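Software working meeting – minutes
May, 2:00 pm, small meeting room, Clelville

Chair: Izzati Govindasamy
Present: control, perception, planning and tooling leads; two people from Ristley on the call
Apologies: Faletti (sent written notes, read under item 3)

1. Minutes of the last meeting

Accepted with one fix. The replay tool reads the old log format as well as the new one, so the line saying it didn't has been struck.

2. Perception – soft and see-through things

Big step forward here and the group was very happy to see it. The new segmentation model was run on 175 held-out clips from the shelf and craft-box tasks. Clear plastic used to be the worst class by a long way. It now fails outright on 18 clips, and most of those have glare right on the part being grasped. Izzati put a few of the good ones up on the screen and people asked to see them twice!

Discussion went on for a while about what the label should be when a bag has something inside it. Planning wants one object, because the arm moves it as one object. Perception would like to keep bag and contents as separate masks and merge them later. Agreed to keep both masks and add a parent field. Planning reads the parent and ignores the rest.

Cloth is still harder. Outlines of bunched fabric jump from one frame to the next, and the grasp point jumps with them. Smoothing over 8 frames helps a lot but adds lag. Ristley asked if the smoothing could be switched off once the fingers are closed. Good idea, will be tried.

3. Control

Faletti's notes were read out. The finger width signal is much cleaner since the filter change, and the small bounce on closing is gone from the plots. Faletti would like the force limit set per object class, with a low default for anything unknown. Everyone liked this. Some worry that the class can flip in the middle of a grasp, so the limit will be locked from first contact until release.

The time offset between the left and right streams came up again. It's small but it shows in two-handed clips when both sides are holding something. Tooling thinks the fix belongs in the recorder, control thinks it belongs in the loader. Left open.

4. Planning

The Vukčević planner branch is merged – thanks to all who reviewed it, it was a long one. It handles cluttered shelves far better and picks approach angles that the old one never tried. Known problem: with loose paper in front of the target it sometimes treats the sheet as a wall and gives up. A "soft obstacle" flag was proposed. Izzati will write up a page on it before any code is started.

5. Tooling

The clip viewer can now show masks, grasp points and finger width on one timeline. This got the loudest reaction of the afternoon. Requests: keyboard stepping, and a way to link to a single frame.

Nightly test runs are down to 2 hours. Tooling would still like more.

6. Actions

Parent field in label format – perception
Smoothing off after close, test and report – perception with Ristley
Per-class force limit, locked at contact – Faletti
Page on soft obstacles – Izzati
Frame links in viewer – tooling

Left/right offset carried over to next meeting.

Closed 3:40 pm.

Related items
Minutes, software working meeting, April
Label format notes, draft
Vukčević planner: merge notes
Clip viewer: how to install

Contact: software group, Clelville | Back to top

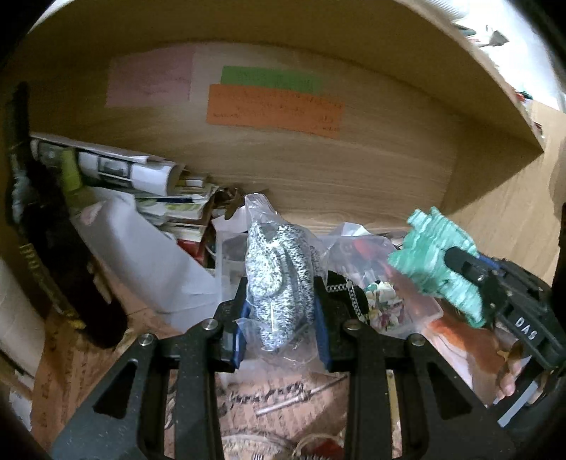 Item 2: a clear bag with its contents held between the fingers, bunched cloth-like bundle at the second gripper on the right.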